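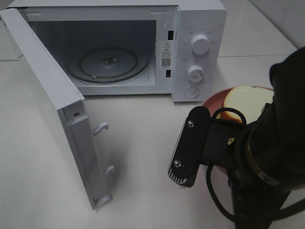 I've set up our microwave cell four times now, twice because I had to and twice because I didn't like how the first two came out, so I figured I'd finally write the steps down. If you have a single arm, a countertop microwave and a plate of bread, you can follow along more or less as is. If your microwave is a different shape you'll have to change some numbers, but the order should still work.

My order is: microwave first, arm second, fingers third, cameras last. Please don't do it the other way around. I did the cameras first once and had to throw out the whole afternoon when I slid the microwave over to clear the door.

Placing the microwave

Close the door and set the microwave toward the back of the counter. Now open the door all the way and look at how much room it eats. Ours is hinged on the left and swings out to the left, so the door ends up standing over the front of the counter, and everything the arm does has to happen to the right of it. Put a bit of masking tape at the front corners of the base, push the button, open the door, close the door, do that 5 times, and check the tape. A light microwave will creep. Ours crept.

If it does, clean the feet and the counter with alcohol, let both dry, and stick a thin rubber pad under each foot. Then do the tape check again. Riet Kramer wanted to bolt the thing down and I talked her out of it (you want a little give the first time the arm shoves it, trust me).

Swing the door through its full travel by hand one more time and look at the latch hooks on the inner edge. There are two on ours, and they stick out enough to snag a cable. Keep that in mind for later.

Checking the arm's reach

Power the arm up with the speed turned way down and the stop button in your other hand. With the microwave door open, jog the gripper to these spots and save each one:

1. Home, with the fingers well back from the counter and open.
2. In front of the release button, near the bottom of the control panel.
3. Above the plate.
4. At the mouth of the cavity, centered on the turntable.
5. Inside the cavity, over the turntable, with the wrist still outside if you can manage it.

Number 5 is where you find out if your base is in the wrong place. If the elbow goes nearly straight, the arm will get jerky right when you least want it to. Move the base closer and do all five again. I know. I had to do it too.

Once the points are saved, run home to 2 and home to 4 on their own, slowly, and watch the knobs on the way past. They stick out from the panel, and a finger that clears the panel can still catch a knob. My fix was to add an in-between point straight out from the panel, so the arm always comes in from the front.

Fingers and pads

Each of our fingers is a flat plate held on with screws, with a ribbed grip pad at the tip. Before a session I do this:

Snug the screws. Go back and forth between the two on the side you're working on, a little at a time. Don't crank them. Mine got a drop of the mild threadlocker and they've stayed put.

Wipe the pads. Crumbs pack into the ridges and then the bread starts sliding. A dry toothbrush gets them out, then a damp cloth. Skip the solvent on the pads, it made one of ours go shiny.

Close the fingers on a strip of paper and tug. It should drag evenly on both sides. If it pulls out crooked, one finger is sitting at an angle and you need to loosen it and start over.

For the grip force, start low and come up until the slice just lifts without folding. We landed on 170 in our controller's own units, and that number means nothing on anybody else's arm, so please don't copy it! Fresh bread wants less and the end of the loaf wants more. I set it for fresh.

The cable

Our cable loops around behind the gripper and down along the arm, and it's the part I've fussed with the most. Turn the wrist to both ends of its range and watch the loop. It should open and close without ever pulling tight at the connector. Then open the microwave door and move to point 5 with your eye on those latch hooks. If the loop swings anywhere near them, shorten it by sliding the strap up the arm a bit and try again.

Teun Aerts keeps a 2 m spare in the drawer, tested and labeled, and I'd do the same. Swapping a cable takes minutes. Waiting for one took us until the next Monday.

Setting the wrist view

Send the arm home, leave the fingers open and bring up the wrist camera. I want both fingertips in the picture at matching heights along the bottom, with a good stretch of counter between them, and I want to be able to see the knobs and the release button from there. 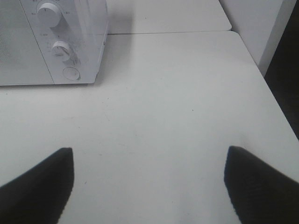 If the fingertips aren't level with each other, the camera bracket is twisted. Loosen it, nudge it, tighten it, look again. Don't try to fix it in software. I tried, and Ghazal Kazemi found my correction months later and was not pleased with me.

Then lock the exposure. White microwave on a white counter is about the worst thing you can hand an auto exposure - black fingers move in, the camera decides the whole world is dark, and the control panel washes out. I switch auto off, set it with the fingers at home, then drive to point 4 and make sure I can still tell the door frame from the cavity. White balance gets fixed at the same time. A slightly cool picture doesn't bother me as long as it stays the same all day.

The fixed camera is easier. Get the open cavity, the plate and the gripper in one view, tighten everything on the mount, and mark the joint with a paint pen so you can see if it has slipped.

First dry run

Unplug the microwave for this. We're only checking motion, so there's no reason for it to have power. Run the full path at low speed with no bread, then with bread, then bump the speed up in small steps. After each step look at the tape marks again.

Save your points under a new name when you're happy. I keep the old file too, for at least a week.

Looking after it

Every morning I wipe the counter and the turntable and brush the pads. Once a week the screws, the cable strap and the paint mark get a look. Every 2000 cycles I put on new pads whether they look tired or not, then redo the paper test and the grip force. If you ever lift the microwave out to clean behind it, count on redoing points 2, 4 and 5, even if you put it back right on the tape.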